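What the Town Drinks

Welton has taken its water from the same hills for almost 100 years. Its residents are being asked to think about it again.

By Natanael Sales

The oldest part of the Welton waterworks stands at the end of Trindade Road, behind a row of lime trees that were planted when the first main was laid. The building is low and made of brick. Inside it are a desk, a wall of gauges that are no longer connected to anything, and a set of ledgers in which the keepers of the works recorded the level of the reservoir each morning and evening. The entries are brief. "Fair. Level steady." "Rain in the night." In one dry October the keeper wrote only the word "low" for three weeks, and then, in a larger hand, "Rain."

Krishnamoorthy D'Souza keeps the ledgers now. He was for many years the superintendent of the works, and on his retirement he was asked to put its papers in order. He has read every volume. The picture that emerges from them, in his view, is of a service that was noticed only when it failed.

"A person turns the handle and the water comes," he said. "There is no occasion to think about the pipe."

The district has lately given its residents a number of such occasions. The main beneath Betis Street, which carries water to the lower half of the town, is being replaced in sections. Rates have risen to pay for the work. A series of public meetings held at the Trindade branch library has drawn larger audiences than the district expected, and the questions asked there have ranged well past the matter of trenches and detours. People wish to know where their water comes from, what is put into it, why it tastes one way in spring and another in late summer, and whether they would do better to buy it at the store.

The last of these questions came up at every meeting. In Welton, as elsewhere, a good many households that pay for tap water also pay for water in bottles. Some keep it for emergencies. Some prefer the taste. Others fell into the practice during a repair or an illness in the family and did not fall out of it again. The district's position is that its water meets every standard set for it and that the choice belongs to the household.
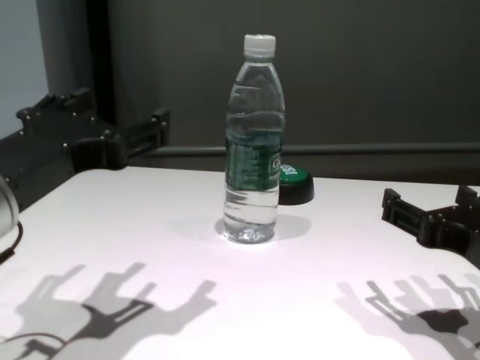

From the Hills

Welton's water begins as rain and snow on the Indura ridge, a long wooded rise to the north of the town. A part of it runs down through three creeks to the reservoir. The remainder sinks into the ground and is drawn up again by a group of wells, the deepest of which reaches 597 feet. In wet years the reservoir supplies most of what the town uses. In dry years the wells do.

The difference can be tasted. Water that has spent a long time underground picks up calcium and other minerals from the rock, and it leaves a white crust in kettles and on shower heads. Water from the reservoir is softer, but in warm weather it may carry an earthy taste that comes from harmless growth near the surface. The district blends the two supplies and adjusts the blend as the seasons change. Longtime residents often claim to know the day on which the change is made. Ivone Damasceno, who directs water quality for the district, is too polite to contradict them, although the change is made gradually over several weeks.

Ms. Damasceno came to Welton from a much larger city system and has said that she was surprised by how personal the subject is in a small one. Her office telephone number is printed on the water bill. Callers describe a smell in the guest bathroom, or a cloudy glass that cleared from the bottom up while they stood looking at it. Cloudiness of that kind is only air, and it is the most common cause of calls in winter, when cold water holding more air warms up inside a heated house. She returns the calls herself when she can. If a caller is uneasy, a technician is sent to the house to draw a sample at the kitchen tap.

Samples are also taken on a fixed schedule at points throughout the town, among them the fire station, two schools, a bakery on Betis Street and the library. The results are published each year in a report that is mailed to every customer. The report has been redesigned this year at the request of those who attended the meetings. The tables remain, and they are now preceded by several pages of plain explanation, including a map of the watershed and a short account of what chlorine does and why a small amount of it must still be present when the water arrives.

The Betis Street Main

The pipe being taken out of the ground on Betis Street is cast iron. It was expected to last a long time and has done so. When the first section was lifted, however, the inside was found to be so thick with rust and scale that the open channel was a good deal narrower than the pipe itself. This explained the weak pressure about which the upper floors on the street had complained for years.

Anselmo Siqueira, the engineer in charge of the replacement, arranged for a cut length of the old main to be placed in the lobby of the library. It has become a popular exhibit. Children put their arms into it. A number of adults, having looked through it toward the light, have gone directly to the front desk to ask whether the water that passed through such an object was fit to drink. It was, and the sampling records for the street confirm it. Mr. Siqueira nonetheless concedes that the pipe makes a poor advertisement.

The new main is being laid in short sections so that no building is without water for longer than a working day. Notices are hung on doors beforehand. When service is restored, residents are advised to remove the screen from the kitchen faucet and run the cold tap for 15 minutes, beginning on the lowest floor of the house. The water may be brown at first. Laundry should wait.

The rate increase that supports the project adds $3 to the monthly bill of a typical household. Opposition to it was limited, but it was serious, and the district's board heard it over two long evenings. Several speakers pointed out that retired residents living alone use very little water and yet carry the same fixed charge as a family. In response, the board lowered the fixed portion of the bill for the smallest users and made up the difference in the upper tiers. The board has promised to review the arrangement once the work on Betis Street is complete.

A Matter of Taste

At the last of the spring meetings the district set out a tasting. The idea was suggested by Danylo Prokopenko, who teaches chemistry at the Welton high school and whose students had tried something similar in class. Water from the reservoir, water from the wells, the blended tap supply and a bottled water were poured into plain cups and served at the same temperature. Those taking part were asked to say which they liked and, if they could, which was which.

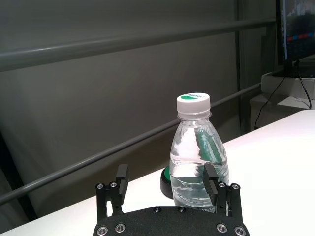 A clear plastic bottle of water upright on a white tabletop.

The exercise was not a scientific trial, and Mr. Prokopenko took care to say so at the beginning and again at the end. Opinion was divided. The well water had a loyal following among people who had grown up on farms with wells of their own. Several guests were certain that they had identified the bottled water and were pleased to be told that they had chosen the tap. Others picked out the bottled water correctly and continued to prefer it. One gentleman declined to swallow any of the samples and gave his opinion on smell alone.

Temperature, in Mr. Prokopenko's experience, matters more than most people suppose. Chilled water has less taste of any kind, and the faint odor of chlorine fades when a pitcher is left for some hours in the refrigerator. A clean pitcher with a lid will serve. He also advises that water standing overnight in household plumbing be run off until it turns cold, and that the hot tap not be used for drinking or cooking, as hot water draws more metal from old pipes and fittings.

For those who store bottled water against an emergency, the district's guidance is equally plain. Bottles should be kept in a cool, dark place, away from gasoline, paint and cleaning products, and the household should have enough for each person and for any animals. The supply should be looked over now and then and used in turn. Mr. D'Souza, who has been through two ice storms in the superintendent's chair, keeps his own in the cellar beneath the stairs, next to the lamp oil.

Open Doors at Trindade Road

The waterworks will receive visitors again this autumn for the first time since the gauges were disconnected. The tour begins in the old brick building, continues along the filter beds and ends at the laboratory, where Ms. Damasceno's staff will show how a sample is tested. Sturdy shoes are recommended. The path beside the filter beds is gravel and becomes slippery under the limes when the leaves come down.

Mr. D'Souza will be at the desk with the ledgers, which visitors may read but are asked not to handle. He intends to have them open to the dry October.

Contact the editors | Copyright Welton Quarterly, all rights reserved | Back to top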